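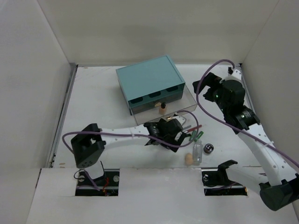

Unser Kurs "Zelora" an der Schule in Hormont läuft jetzt im zweiten Halbjahr, und viele Eltern haben gefragt, was wir am Nachmittag eigentlich machen. Deshalb gibt es diese kleine Galerie. Die Aufgabe heißt bei uns einfach "Schublade": Zwei Roboterarme sollen zusammen kleine Dinge einräumen und wieder herausholen. Der linke Greifer steht vor der offenen, durchsichtigen Schublade, der rechte Arm reicht von der anderen Seite in die Mitte. Auf dem Boden zwischen den Armen liegen noch ein roter Stift oder Stab, zwei grüne Kappen oder Marker und eine kleine Flasche. Solche Sachen bringen die Schülerinnen und Schüler selbst mit, und es ist erlaubt, dass sie schwierig zu greifen sind.

Wer beim Aufbau hilft, lernt schnell, dass die Kabel Platz brauchen. Die violetten Kabel laufen außen an den Armen entlang und machen große Bögen. Am Anfang des Kurses hatten wir sie zu kurz befestigt, und ein Arm konnte das letzte Gelenk nicht ganz drehen. Obsa Demissie hat dann einen Nachmittag lang alle Halterungen neu gesetzt. Seitdem ist es eine Regel, dass man vor dem ersten Lauf jede Bewegung einmal langsam mit der Hand probiert.

Der Knopf

Über keinen Teil haben wir so viel gesprochen wie über den Knopf an der Schublade. Die erste Gruppe wollte ihn durch einen großen Bügel ersetzen, die zweite Gruppe war dagegen, weil im Wettbewerb auch niemand die Möbel umbaut. Wir haben abgestimmt und der Knopf ist geblieben.
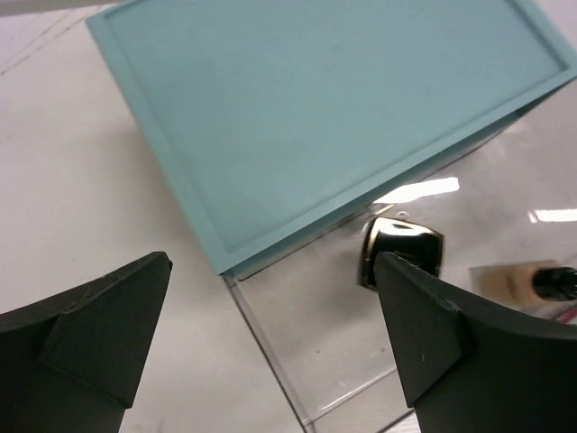 Für den Greifer zählt jeder Millimeter, und deshalb arbeiten wir viel mit den kleinen Kameras am Handgelenk. Aus dieser Nähe versteht man das Problem besser: Der Knopf glänzt wie Chrom und Gold, und auf dem klaren Kunststoff liegen helle Streifen von den Lampen. Für das Auge eines Menschen ist das kein Hindernis. Unser Programm hat solche Streifen aber schon für eine Kante gehalten und wollte dann an der falschen Stelle greifen. Die Gruppe von Mekdes Demissie sammelt jetzt Bilder bei verschiedenem Licht, auch mit geschlossenen Vorhängen.

Im Kursheft stehen bis heute 162 Versuche mit der Schublade. Zu jedem Versuch gehört ein Satz in normaler Sprache, zum Beispiel "zu weit links" oder "Finger zu früh geschlossen". Ich bestehe auf diesen Sätzen, auch wenn nicht alle sie gern schreiben. Beim Lesen findet man Muster, die man in den Zahlen der Motoren nicht sieht.

Einräumen und aufräumen

Die Reihenfolge darf jede Gruppe selbst wählen. Manche beginnen mit den leichten Sachen, andere nehmen zuerst das Längste, damit es in der Schublade nicht quer liegt. Besonders beliebt ist der Stift mit dem grau-weißen Karomuster - er liegt auf dem nächsten Bild noch auf dem Tisch, neben der Ecke der durchsichtigen Box. In der Box erkennt man etwas Rotes und einen hellgrünen Zylinder. Ein Stift ist für zwei Finger kein einfacher Gegenstand. Man muss ihn quer fassen, und wenn man ihn zu weit am Ende nimmt, dreht er sich beim Heben.
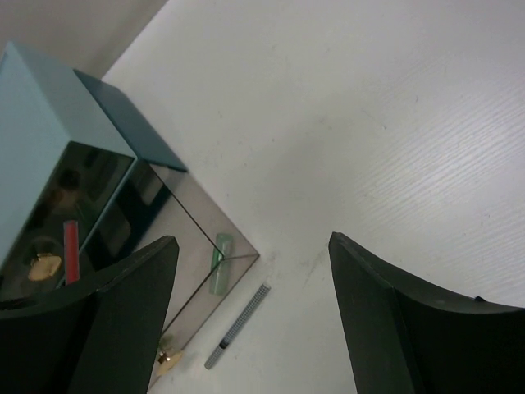
Wie es weitergeht

Im Dezember fahren wir zum Schülertreffen nach Dotesden. Dort hat jedes Team 45 Minuten Zeit, den Aufbau auf einem fremden Tisch fertig zu machen, und danach wird die Aufgabe vor den anderen Schulen gezeigt. Wir üben das Abbauen und Aufbauen schon jetzt, denn bei der letzten Probe fehlte uns am Ende eine Schraube für die Schiene. Die Werkstatt Gebreyes hat uns einen Satz Ersatzteile versprochen, dafür danken wir sehr herzlich.

Neue Mitglieder ab Klasse 8 sind willkommen. Man muss nicht programmieren können, aber man soll Geduld haben und pünktlich kommen. Anmeldung bitte bei Mekdes Demissie im Werkraum oder mit dem Zettel, der im Flur neben dem Vertretungsplan hängt. Für die Fahrt nach Dotesden brauchen wir außerdem die Unterschrift der Eltern.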